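Do wooden blocks really need special cleaner?

I keep seeing wood cleaners sold for toy blocks, and I have my doubts. The Arnivura spray I bought in January smelled of oranges and left the blocks sticky. A damp cloth and a drop of dish soap did the same job in 5 minutes.

Soaking is the advice I trust least. Bare wood swells, painted wood chips, and one long bath can spoil a set. Wipe each block, dry it with a towel, then leave it out on a rack overnight.

Vinegar? Fine for smells – I wouldn't expect more from it. Sanding helps with rough corners, and 100 grit is too coarse to finish with. 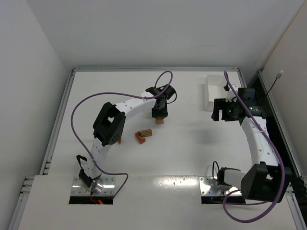 Can painted and plain blocks be stored together?

Once they're fully dry, they can share a box. Leave the lid off for the first day, and skip the scented liners Mukier sells for toy bins. I tried one and the blocks smelled like a drugstore for 6 weeks.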